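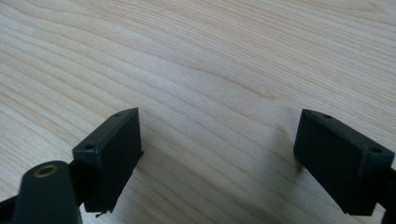

Minutes, Shim project meeting, June

Start 2:15 p.m., small meeting room. Chair: Guangming Jiang. Minutes are written by the Drekitz side this time.

1. Minutes of the last meeting

Accepted with one correction. The Plotwood tabletop was ordered by Gristus, and it was wrongly written that we ordered it.

2. Frames with empty fingers

Guangming presented the result of the labeling. In the present set there are 181 demonstrations recorded with the hand-held gripper. Many of them begin with open fingers over bare wood, before any object comes into view. Until now we cut these parts away. He trained the policy two times, once with the cut and once without, and all other settings were the same.

Without the cut, the policy made fewer early closings. It closed on nothing in 7 of 90 trials. With the cut this number was clearly higher, but the log for that run has a gap and Guangming does not want to give a figure until it is repaired.

There was a discussion about why this happens. One opinion is that the policy needs to see what "nothing between the fingers" looks like. Another opinion is that the longer recordings simply give it more time to move before the closing starts. The meeting did not decide between these two. Guangming will prepare a third training where the empty part is kept but shortened to the same length for every demonstration.

3. Wood grain and shadow

The question from last time was whether the grain of the table disturbs the estimate of the finger opening. The fingers are matte black and the wood is pale, so the straight edges are found well. The difficulty is the soft shadow on the wood near the fingers. In some frames the estimator takes the shadow border as the edge of the finger, and then the opening is measured too small.

Two proposals were made:
— use the small holes in the top of the finger blocks as fixed points and do not search for the lower edge at all;
— mask the lower part of the fingers during training of the estimator.

The first proposal is preferred. It was remarked that the holes are dark on a dark surface, and they may be lost in weak light. We test it first on the existing frames before anybody changes the hardware.

4. Left and right finger

The two fingers do not appear at the same size in the view when the tool is tilted. The present script assumes that they do. Guangming agreed to correct this and to run the 6 calibration recordings again. Result will be put in the shared folder.

5. Other points

Gristus asks for the draft of the method section. It will be sent without the numbers from point 2.

The naming of files is still not the same in both groups. Postponed.

Actions
Guangming Jiang: third training, log repair, correction of the script.
Drekitz: test of the hole detection, draft to Gristus.

End of the meeting 3:40 p.m.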